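Two arms, one drawer

So the Dorkeo club has finally moved on from wheels! After two years of line followers (I loved them, I did, but there's only so much black tape a person can lay down) we've got a pair of arms bolted to a table and we're learning to teach them things by hand.

The task for the Mamurau round is tidying. Little cabinet, two drawers, a tray of groceries, some bits of paper. You steer the arms through it over and over, record every go, and then the model has a crack at it on its own. We're up to 215 recordings and I'd like 521 before December, which sounds mad until you realize each one only takes 60 seconds. My best run with the drawer handle was on a night when I'd meant to go home an hour earlier.

The lemon is my favourite. It rolls! The bottle rolls too, but the lemon rolls in directions you'd never guess, and I've gotten weirdly good at chasing it.

Next up is the wrist angle on the left arm, and then we try the whole thing with the lights dimmed. 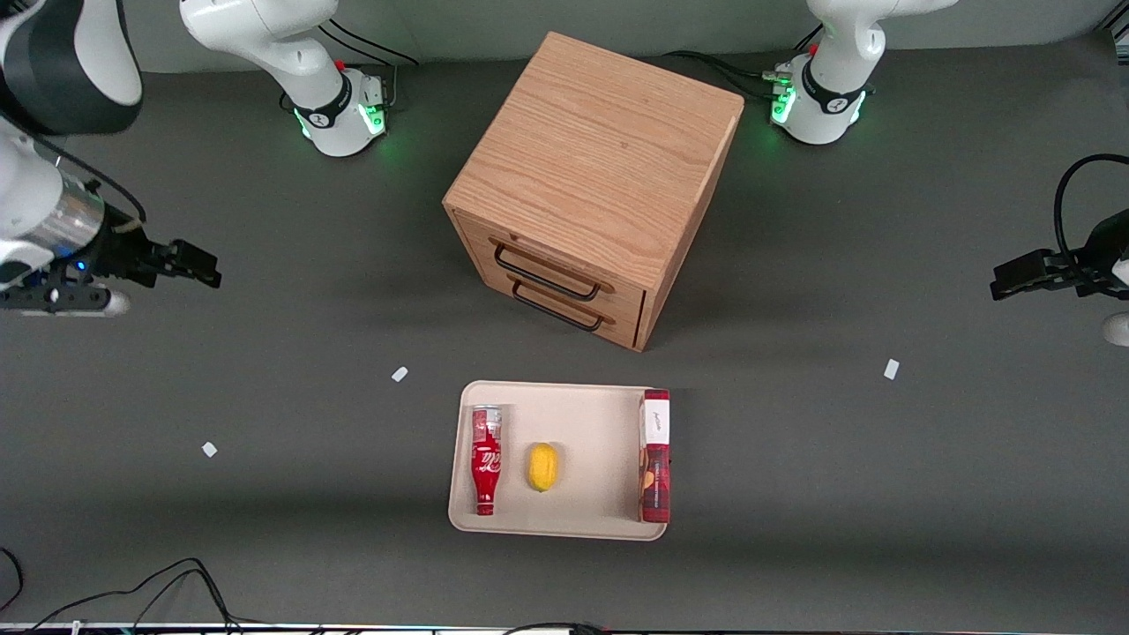

Cabinet, tray and both arms at the club table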